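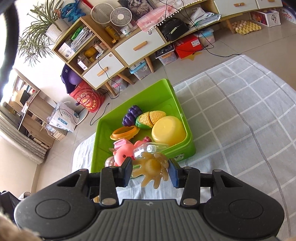 UMODTHORPE HOME PLAY SETTINGS REGISTER
Play Area and Toy Storage Inspection: Checklist with Comments
Form 3702
Setting reference: Grevska 763
Type of visit: routine, by appointment
Month of visit: August
Area inspected: main room, ground level, including play surface, toy box, storage cabinet, desk and window side
Age range declared by the setting: from 3 years, with younger siblings present at times

Key to ratings
S - satisfactory at the time of the visit
A - advice given, no follow-up required
R - remedy required, to be confirmed in writing
N - not assessed

Part 1. Toy box and contents

1.1 Toys are kept in a container suited to their size and weight.
Rating: S
Comment: Toys in daily use are kept in a lime-green plastic box. It is light enough for a child to drag and holds the present selection without being overfilled. Edges and corners were felt by hand and no splits or sharp mouldings were found.

1.2 The container has no lid which could trap fingers.
Rating: S
Comment: The box is used open. The setting was advised that, should a lid be obtained, it must lift off completely and must not be hinged.

1.3 Labels and printed material are firmly fixed.
Rating: A
Comment: The printed label on the front of the box was secure. Younger children may pick at the corners and it should be looked at whenever the box is washed.

1.4 Play food is sound and complete.
Rating: S
Comment: The purple grapes and the sweetcorn were examined. The sweetcorn comes apart into two halves and each half was checked on its joining face. Play food of this type should be withdrawn as soon as a fastening becomes loose, as fastenings are generally smaller than the toy they belong to.

1.5 Small parts are kept apart from toys offered to children under 3.
Rating: R
Comment: The selection is mixed. A small ball, a small red piece and a round capsule with contents inside were all kept with larger toys. These are acceptable for the declared age range but must not be within reach when a younger sibling attends. The setting is to provide a second container, clearly marked and kept at adult height.

1.6 Capsule toys and other closed toys cannot be opened by a child.
Rating: R
Comment: The capsule has a pale pink half and a clear half. It was opened by hand with moderate effort during the visit. It is to be sealed permanently or removed to the container required under 1.5.

1.7 Soft and sticky novelty toys are clean and in one piece.
Rating: A
Comment: One amber-coloured sticky hand was among the toys. Toys of this kind collect hair and dust quickly and the fingers may stretch until they tear. It should be rinsed after each session, dried on a clean surface and thrown away at the first sign of tearing. It should not be stored in contact with the play food.

1.8 Household items used as toys are suitable.
Rating: A
Comment: Clear plastic containers and a small carton are used alongside the manufactured toys. There is no objection to this. Cartons should be replaced often, and the rims of thin plastic items should be checked for cracks before each use. Bottle caps should be kept by an adult.

Part 2. Play surface

2.1 The surface is clean, level and free from trip edges.
Rating: S
Comment: Play takes place on a pale checked covering. Seams and edges were followed by hand and found to be flat. The cover is stated by the setting to be washed at 8-day intervals, and the washing record was produced.

2.2 Toys are returned to the box between activities.
Rating: A
Comment: Practice varied during the visit.

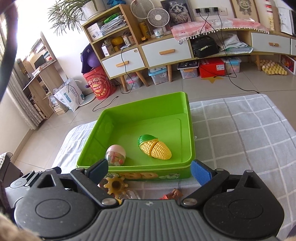 Where two or three toys are in use, there is no difficulty in leaving the rest in the box and bringing out others on request. When a larger number are out, the smallest are the most easily overlooked. The setting was advised to count small pieces back in at the end of each session and to keep a short written list inside the cabinet for that purpose.

2.3 Figures and animals have no detachable or pointed parts.
Rating: S
Comment: The pink pig was pulled and twisted at the ears and feet without effect. The small brown animal was tested in the same way with the same result, but on account of its size it falls under 1.5.

2.4 Toys with wheels, rings or openings do not trap fingers.
Rating: S
Comment: The gear-shaped toy was tried with the finger gauge. The gauge passed freely in and out.

2.5 The surrounding floor is suitable.
Rating: A
Comment: The floor is of beige tile, easily cleaned and in good order. It offers no cushioning beyond the edge of the play covering. Children who are climbing or learning to walk should be seated well towards the middle. Socks without grips are not recommended on the tiles.

Part 3. Cabinet and desk

3.1 Free-standing furniture is secured against tipping.
Rating: R
Comment: The wooden cabinet with white drawers was tried by hand. It did not move with the drawers closed. With the top drawers pulled fully out it showed some movement. A wall fixing is required. The setting may use a bracket from its own supplier; the Register has no preferred product.

3.2 Drawers open smoothly and handles are firm.
Rating: S
Comment: All handles were tested. None turned or lifted.

3.3 Items on open shelves are stable.
Rating: A
Comment: Papers are stacked in the upper openings together with boxes and other small items. The stacks are tidy, but the boxes should be set back from the front edge. Heavier paper would be better placed in a drawer.

3.4 Items on top of furniture are out of reach and cannot be pulled down.
Rating: R
Comment: The cabinet top carries a desk fan, a spider plant in a white pot and a pink cloth. The cloth hangs over the edge and could be pulled together with whatever stands on it. It should be folded back or removed. The plant pot should stand towards the wall.

3.5 Glass is not kept at or near the play area.
Rating: A
Comment: One small glass was noted on the cabinet top. It is to be returned to the kitchen before sessions begin.

3.6 Items stored below the cabinet are suitable for children to reach.
Rating: A
Comment: Storage boxes, a red box and a black bag are kept at floor level. The setting stated that the boxes hold craft paper and clothing. Bags should be emptied of coins, medicines and keys, or hung up.

3.7 Food is stored away from toys and off the floor.
Rating: R
Comment: A tray of eggs was kept low down beside the cabinet. Eggs are to be moved to the kitchen or to a shelf above child height. Any child who has handled raw eggs should wash hands before returning to play, and broken shell should be cleared with disposable paper.

Part 4. Electrical items and cables

4.1 Cables do not cross walking routes.
Rating: R
Comment: Black cables run over the tiles towards the play area. They present a trip hazard to adults carrying children and may be pulled by a child seated on the cover. They should be taken along the wall in a fixed cable channel.

4.2 Sockets and plugs are in good condition.
Rating: A
Comment: The wall sockets beside the cat picture are set at a convenient height for adults. Plugs were in use at the time. Hanging cable should be gathered and clipped so that no loop comes down to where a child can reach it.

4.3 Fans are guarded.
Rating: S
Comment: The desk fan was switched on and off for the purpose of the visit. The guard could not be opened without a tool.
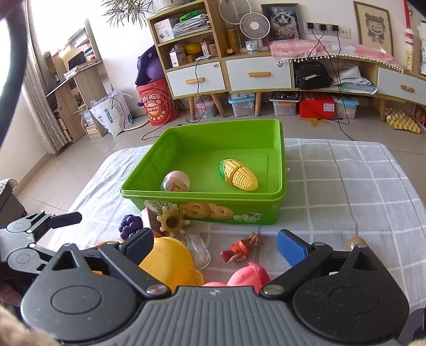 Item 2.2: toys set out in front of the green box, with the storage cabinet and wall sockets behind.

Part 5. Window side, bags and general matters

5.1 Window coverings have no hanging loops.
Rating: N
Comment: To be assessed at the next visit, when the desk can be moved.

5.2 Plastic bags are kept out of reach.
Rating: R
Comment: A white bag was standing on the floor near the window. Where such bags are plastic they are to be knotted and put away in a closed cupboard.

5.3 Wall pictures are securely hung.
Rating: S
Comment: The cat picture and the framed cartoon drawing were both checked at the fixings.

5.4 Light is adequate for supervision.
Rating: S
Comment: Daylight from the window reached the play area well. Artificial lighting was also tried.

Remedies to be confirmed in writing
1.5 Separate container for small parts
1.6 Capsule sealed or removed
3.1 Cabinet fixed to the wall
3.4 Cloth and plant pot moved
3.7 Eggs relocated
4.1 Cables rerouted
5.2 Plastic bags put away

Confirmation should be sent to the Sketoren office, Pandey House, Umodthorpe, quoting the setting reference. Photographs of the cabinet fixing and the cable channel may be enclosed in place of a second visit. Items 1.5, 1.6 and 5.2 are to be attended to before the next session at which a child under 3 is present.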